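What I Do With All Those Clear Plastic Bags

My pantry door used to have a bag of bags hanging on it, and then it had two bags of bags, and by February I couldn't get the door shut without leaning on it. So I took the whole lot down, dumped it on the floor and started over. These are the habits that stuck, plus a couple I'm still arguing with myself over.

First thing: sort before you fold! I used to fold everything and then find out half of it was no good. Now each bag gets a quick look up against the window. If it's split down a seam, it goes. If it held raw meat, it goes (I don't care how well you rinsed it). Anything sticky goes too, unless it's a really nice big one, and then I'll wash it in the sink with a drop of dish soap and hang it inside out over a bottle to dry. Give it overnight. A bag put away damp smells like a gym locker, and so will everything next to it.

Crinkly clear bags are the worst ones to fold, the kind that new bedding and small appliances come in. They puff back up the second you let go. What works for me is to lay the bag on a bare table, never on a cloth, and find the closed end first. Then I pull the corners apart, start at the closed end and push toward the opening with the flat of my hand so the air has somewhere to go.

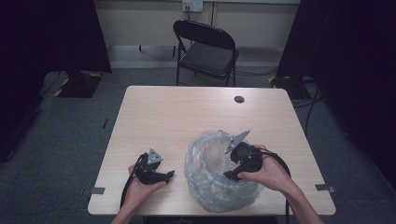
Isah wrote in that a rolling pin does the flattening faster than hands do, and that folding in thirds the long way before rolling keeps a big bag from springing open on the shelf. I tried it that same evening and yes, the thirds are better than my halves! I still use my hands for the flattening, mostly because my rolling pin lives behind the stand mixer and I'm lazy.

Once it's a long strip, I roll it up from the closed end and put a rubber band around it. Small ones don't get a band, they just get tucked into an empty tissue box, standing up like little files. A tissue box holds 18 sandwich-size bags before it starts fighting back. The bigger rolls go in a Vustton shoe bin on the pantry floor, and when the bin is full I stop saving. That's the only rule I've ever kept.

As for what they're good for: sweaters over the summer, paint rollers between coats, a muddy pair of boots in the trunk, the extra leaf of the dining table so it doesn't get scuffed. I put one over my bowl of bread dough in place of plastic wrap, but only if it came off food in the first place. Packing bags stay out of the kitchen side of things at my house. They're great for Christmas lights, though.

And please keep the big thin ones up high if you've got little kids or a cat who likes to crawl into things. Mine are behind a latched door now.

Still undecided on zipper bags from Ginham bedding. They're heavy, they're handy, and I have 8 of them with nothing inside. If you've got a use for those, put it in the comments, I'd love to hear it.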